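2018-08-26

We finally got a table at Astia, the new restaurant on the ground floor of the old Sadar warehouse. I don't usually write about places to eat, but I spent 18 years fitting out dining rooms and I can't sit in one without looking at how it was put together. Deirdre Fahy came with me. She did lighting for most of that time and is worse than I am.

The room was designed by Soledad Solís. The brief, as I understand it from the manager, was to keep the warehouse and still make it a place where people stay for dessert. She kept the brick on the long wall and plastered the short ones in a flat, warm white. The ceiling is left open, with the ducts painted the same color as the beams. From the street door you walk past the bar first, then down two steps into the main room. The steps are lit along the edge and I had no trouble with them.

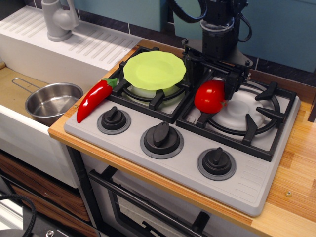
The noise is better than I expected. Brick and concrete usually make a dinner room hard work by eight o'clock. The backs of the booths go up past your head and are covered in a thick wool, and there is felt between the beams. We could talk without leaning in. The tables by the windows are louder, and I would ask for a booth.

Deirdre liked the pendants over the booths, which hang low enough to light the plates and keep out of your eyes. She didn't like the spots over the bar. They are a cooler white than everything else, and she thinks somebody ordered the wrong lamps.

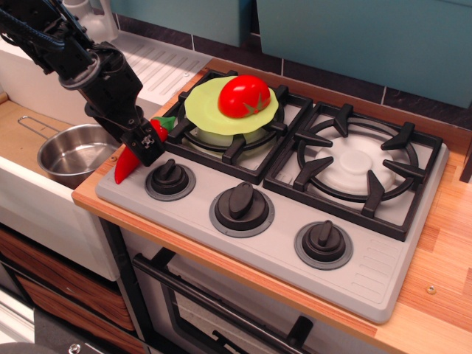

Color is where I would argue with Solís. Nearly everything is gray, brown or cream, and by the second course I wanted something to look at. It doesn't take much. A light gray cooktop on pale wood looks like nothing in particular until there is a red tomato sitting on a bit of green, and then your eye goes straight to it. One wall, or just the seats on the bar stools, would do the same job here. The chairs are by Renaud and come in a good dark red, so it could have been done.

The restrooms are down a corridor behind the bar and badly signed. I went into a store room first.

Food, briefly: the lamb was very good, the bread was fine, the fish was a little dry. Dinner for two with wine came to more than I would pay every month.

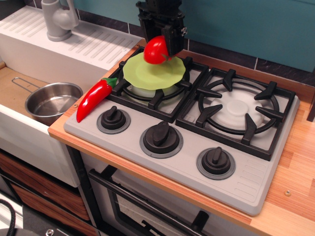

Red just above green, over light gray.

Karim Bouazza tells me the upstairs floor opens in November with seats for private parties. I'd like to see what they do with the windows up there.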